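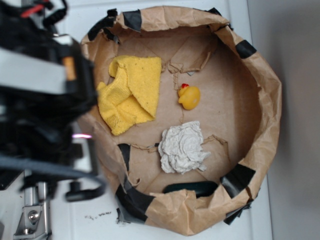
The paper bin and part of the test load, with the arm to the left. Carklow demonstration, May.

Progress report to Flelus: picking trial, second period
Prepared by Idun Lindholm

1. What this report covers
You asked for a short account of the demonstration at Carklow and my view on whether the next payment should go ahead. The spending sheet went to you separately. I was there from 10 in the morning until they packed up at half past three, and I stayed for both the open session and the closed one.

2. What was promised
The plan agreed with Custeck said that by this stage the arm would clear mixed household items from a bin without a person stepping in. "Mixed" was never pinned down. I raised this in my last report and I raise it again, as the word is now doing a lot of work in Custeck's own summary.

3. What was shown
The bin is home-made: brown kraft paper folded round into a rough circle and held with black tape. Custeck say the soft wall is deliberate, so that a bad reach does no harm to the gripper. Fair enough, but the bins at the Wako depot are rigid and a good deal deeper, and a wall that gives way forgives mistakes that a hard one would not.

The items were light and mostly soft. A yellow cloth, a rubber duck and a balled-up paper towel are reasonable things to start with. I would not call them a hard test. They were also lying apart from one another on the floor of the bin when I looked in, with the duck on its side and plenty of bare paper round it. Depot bins come in full, with things wedged under other things.

The open session had 33 attempts. Custeck count 11 of these as failures. My own sheet has the same number, so there is no quarrel there. Where we differ is over the attempts in which an operator paused the arm and started it again. Custeck book those as successes if the item came out in the end. I think they should be listed on their own, and I have asked for that in writing.

The closed session, after lunch, went better. It was also run by the person who wrote the software, with a load he had laid out himself. I would give it little weight.

4. The figure of 127
Custeck's summary mentions 127 clean picks in a row. This was not done in front of visitors. I asked for the log and was told it would follow, and at the time of writing it has not. Please do not repeat the number to the Wako people until one of us has read the log. It may well be sound -- I simply have nothing to set beside it.

5. What I did like
The staff answered questions plainly and did not hide the failures when they came. Set-up after the lunch break was quick. The cloth, which I had expected to be the worst of the lot, was handled more neatly than the paper towel, and the lead engineer was open about not knowing why.

6. Spending and time
Spending is within the plan. The work is behind it by one stage, in my reading, though Custeck would say they are level. The gap between us comes back to the word "mixed".

7. What I suggest
Hold half of the next payment until the log arrives and a further session has been run with a rigid bin, filled by someone from Wako and not seen by Custeck beforehand. Release the other half now so that the two junior staff can be kept on. Custeck have offered a Sunday for the repeat, when the hall is free, and I can attend.

I would also like the list of test items fixed before that day, with weights, and a copy sent to you and to me.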